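Notebook - network bench, June

Started 8:40. Picking up the Carrier Ethernet work from the last entry. Goal for today: get the E-Line between the Orker edge box and the Randari aggregation switch to pass a clean throughput and delay run, then write down which settings mattered.

Setup is the same as before. Customer port on the Orker is untagged, mapped to service VLAN 254. Cuadros controller pushes the service config to both ends. Test set sits on the customer side, loopback on the far side at layer 2 with MAC swap on.

First run at 900 Mbps committed rate failed at the large frame sizes. Small frames were fine, which pointed at MTU. Checked the Randari: the trunk was still at the default and was dropping anything that picked up the extra tag. Raised the trunk MTU on both ends and ran it again. No loss at any size.

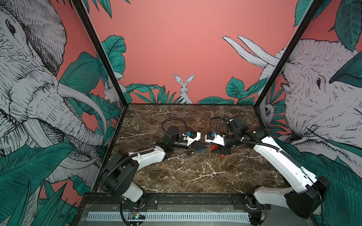
Two arms at the marble-top table.

Second problem was the policer. The controller template sets the committed burst size from the port speed and ignores the service rate, so the value that lands on the Orker is far too small for the bandwidth profile we asked for. With bursty traffic the yellow counter climbed right away. Overrode it by hand through the CLI and the counter stayed at zero. The override will be lost the next time the controller syncs. Marichka Kovalchuk wrote the template, so I left her a note with both values and the counter output. She may want it as a per-service field.

Delay measurement: one-way numbers are no good until the clocks agree, so I only kept two-way. Average was 106 microseconds with the trunk idle. It went up under load but I forgot to save the log for that one. Redo.

Also tried the service OAM sessions. Continuity check came up on the Orker and stayed down on the Randari. Spent too long on this. The maintenance level was 2 on one side and 4 on the other - the Cuadros screen shows the name of the maintenance domain and hides the level unless you open the advanced tab. Set both to 4, sessions came up within a few seconds.
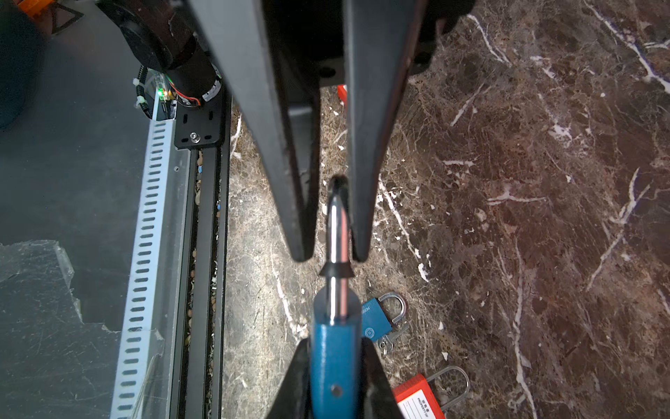

After lunch I pulled the trunk cable to look at the fault alarm. Alarm reached the controller, and the service went to degraded on the dashboard. It should have said down, as there is no protection path on this one. Could be a mapping issue in the Jareron adapter, which translates the alarms before they get to the orchestrator. I have the raw alarm from the switch and the translated one saved side by side in the bench folder.

Left to do:
Repeat the loaded delay run and keep the log this time.
Ask Marichka about the burst size field.
Open a ticket on the degraded/down mapping, attach both alarms.
Add the MTU step to the bench checklist, before the first throughput run.

Stopped at 4:15. Service left up, test set powered off, config backups for both boxes in the usual place.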